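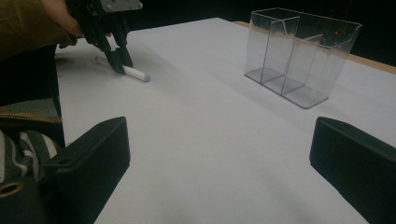
Ankica Obradović asked on Tuesday whether the chalk has to go back in the organiser after every session or only at closing. After every session, please. Short ends roll and get trodden on.

Art room tables, February check

Paper lies flat, no lifted corners: OK
Comment: sheet on table 14 reaches nearly all the way across. Leave the strip of bare wood.

Clear organiser, edges and corners: OK
Comment: no cracks found. Wipe with a damp cloth only.

Dividers firm: OK

Chalk dust on floor: ACTION
Comment: swept at 15.00, needs a wet mop by the door.

Chalk stock: OK
Comment: box of 100 from Flarus, opened this week.

Lighting over far tables: ACTION
Comment: one tube out, reported under job 234.

Checked by Haris Vukadinović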